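Reading time: 2 minutes

Loosening a stuck machine screw

Check the bit before anything else. A worn tip rides up out of the recess and rounds it off, and most ruined heads start there. Seat the bit fully, keep the driver square to the head and press harder than you turn.

If the screw does not move, put a drop of penetrating oil at the edge of the head and leave it overnight. Tap the head a few times with a small hammer. Then try tightening by a hair before backing out – this often breaks the bond.

Where threadlocker was used, oil does little. Hold a soldering iron on the head for about 68 seconds, then turn while warm. Keep the iron away from plastic and paint.

For a rounded slot, recut it with a hacksaw blade. Wipe all threads clean before refitting. Dried grease holds grit, and grit is what seizes the next one. 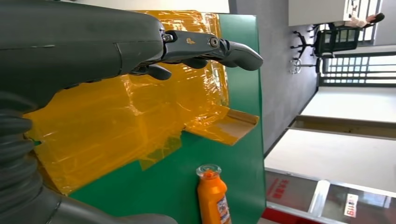

Aled Rees

Comments (2)

Murnetti: Overnight was not enough on a gate hinge. Two nights and a second drop of oil did it.

Patwary: Does the retightening trick work on brass? I sheared one last July and would like to avoid a repeat.

Contact | © Traltix Workshop Notes | Back to top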